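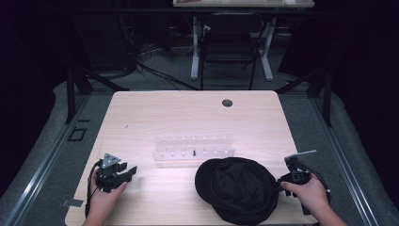 Why does a phone maker put out several models at once when they all run the same operating system?

Mostly because the shops ask for it, and the shops here are the carriers. Each carrier wants something on its shelf that the one across the street doesn't have, so the maker changes the keyboard, the screen size or the radio inside, gives the thing a new number, and everybody goes home with a phone of their own to sell. The software underneath can stay the same from one model to the next, and that saves a great deal of work (though less than you'd hope, as we'll see in a minute).

Let me walk you through the case we started in February, the Zimbridge launch. You'll remember that Zimbridge had one system, Vellard, and 3 phones to carry it. One had a slide-out keyboard, one was all touch screen, and one had the little fixed keyboard that office people were so fond of. The announcement gave no prices and no exact dates, only "later this season," and a lot of you were annoyed by that when you read it! It's quite normal, though. The carrier sets the price you see in the store, and the carrier picks its own day, so the maker really can't promise much.

Then comes testing. A new system has to be approved on each phone, and by each carrier, separately. In the Zimbridge case the carrier, Grusard, ran a list of 300 checks on every model: calls, text messages, roaming, emergency numbers, the lot. If one check failed, the fix went back to Zimbridge and the build came round again. This is why a phone that was announced in one week might show up in one country the same month and in another country long after.

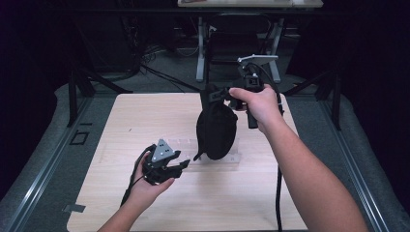

Vellard itself was the part I'd have worried about, one reader wrote in the margin of last year's handout, and my own carrier took so long over the update that I had bought another phone by the time it arrived. I've kept that remark in ever since, as it leads nicely into the next point, old phones.

When a new system comes out, the people holding last year's phone want to know if they'll get it. Sometimes the memory is too small or the graphics chip is too slow. Sometimes the phone could manage perfectly well, but the testing would cost more than anyone cares to spend on a model that has left the shelves. Rizvi, the rival firm in our reading, kept its older phones up to date for longer and sold fewer new ones for a while, and you may want to think over whether that was a mistake.

For next time, please read the Rizvi pages and bring your notes on app stores. We'll begin with the 3,288 apps that were ready when Vellard came out, and which of them had to be rewritten for the touch screen.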